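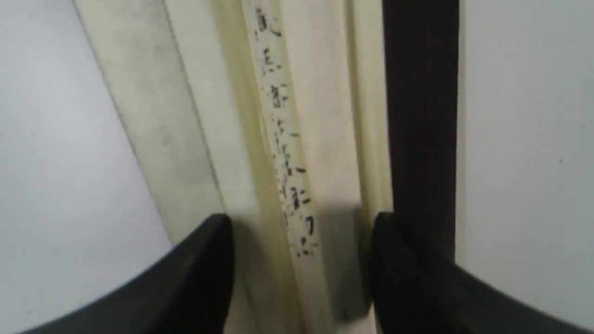 Handwritten characters run in a column down a long cream-colored strip.

Salinas library's brush lettering evenings are back Thursday, and the sign-up sheet is already close to full. Doors at 6:30 p.m. at the Javon Street branch, side entrance, not the front. Front steps are still closed for the railing work.

Nine tables this time, up from four in the spring. The spring run had a waiting list by the second week and people were sharing ink across the aisle, which did not go well for the carpet. New rule for November: ink stays on the trays.

The course is four weeks, one evening a week. Week one is strokes only. Week two is single characters, week three is spacing in a vertical column, and the last week everyone does one long piece to take home. No experience needed. Left-handers welcome, the branch says it has had plenty and the handout now has a page for them.

Cost is nothing for card holders. Non-residents pay $9 for the full run, cash or check at the desk. Brushes are lent out and have to come back the same night, rinsed. If you bring your own brush put your name on it.

Paper is the big change. The branch got 1000 sheets of practice paper from Hurnorik, the stationery wholesaler out on the county road, after the store cleared out a discontinued line. Spring students had been practicing on the backs of old flyers. Library staff say the sheets should last through next summer, maybe longer if people use both sides – and please do use both sides.

Anyone who wants heavier stock for the final piece can buy it at the desk while it lasts. Prices will be posted on the night.

Parking is the usual headache. The Javon Street lot shuts at 6 for the street sweepers, so use the lot behind the Endard building and walk across. Endard has agreed to leave its gate open until 9 p.m. on class nights. After that it locks on a timer and you're stuck till morning. Two cars got caught in the spring.

Kids 10 and up can come with an adult signed up for the same class. A shorter session for younger children is being talked about for after the new year but theres no date yet and no room booked.

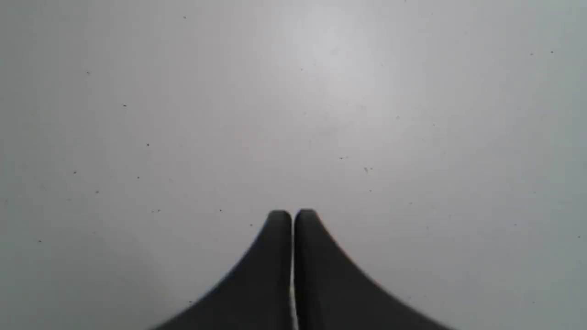

A plain, pale gray surface with dark specks scattered on it.

Also on the branch calendar: the tax form help desk moves upstairs, the Saturday book sale is pushed back a week becuase of the railing work, and the large-print shelves are now by the elevator. Book sale donations go to the back door, weekday mornings only. No encyclopedias, no magazines.

Finished pieces from the lettering class can be left for display in the stairwell case. Drop them flat in a folder, name on the back in pencil. The spring display stays up until the new ones are ready, so if yours is in there and you want it home, ask at the desk before the last class.

Sign up at the front desk or by phone during open hours. No online form for this one. Missed the first week? You can still join in week two if theres a seat, after that the branch asks you to wait for the next run.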